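Keeping Black Clothes Black

Filed under: Laundry, Lost Causes

I own a great deal of black clothing, on the theory that it hides things. It hides coffee. It does not hide lint, deodorant, toothpaste, flour or the fact that it was washed 65 times on the wrong setting and is now the color of a driveway in November. What follows is what I have learned since moving to Oston, where the water is hard enough to chip.

Turn everything inside out. You have heard this before and you don't do it. The fading you see on the outside is mostly tiny broken fibers rubbed up by other clothes, and zippers are the worst offenders. Zip them first.

Cold water, short cycle, half a load. A stuffed drum just grinds everything against everything else. If your machine has a setting called "Dark Wash," read the manual before trusting it. Mine runs 2 hours and appears to consist mainly of thinking.

Use less detergent than the cap suggests. Those chalky streaks across the shoulders are often leftover soap, especially with powder in cold water. Run the thing again with no detergent at all and they usually go. I switched to liquid after ruining the look of a perfectly good funeral jacket, at a funeral.

Vinegar: a half cup in the rinse helps with soap residue. It does not "lock in" dye, whatever your aunt's magazine said. Never let it near bleach.

Skip the dryer when you can. Hang in the shade, still inside out. If you must tumble, low heat, and take things out slightly damp. Clean the lint screen first or you'll be wearing it.

Towels get washed alone. I don't care how small the towel is. One white washcloth went in with my black pants last winter and I am still finding it.

For lint already in residence, a barely damp rubber glove, stroked one way only, beats the sticky rollers. I paid good money for a Plirine roller with 300 sheets and got through it in one cat.

Re-dyeing works nicely on cotton, linen and rayon. Polyester mostly ignores ordinary dye, and so does the polyester thread in your cotton shirt, so expect the stitching to stay whatever color it was. Weigh the garment dry before you buy. My old canvas apron came in at 317 grams, which one packet of the kind they sell at the hardware store in Lelberg would have covered, had I not bought four.

Fold dark things flat and put them away. A shelf by a sunny window will give you a pale stripe down every crease.

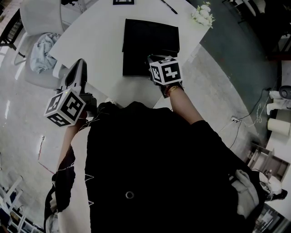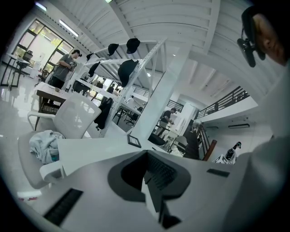
Can I wash new black jeans with my other dark clothes?

Give them two or three washes by themselves first, cold and inside out. After that, rub a damp white rag on an inside seam. If the rag stays clean, they can join the others. If it comes up blue or gray, keep them apart for another wash and don't sit on anybody's cream sofa.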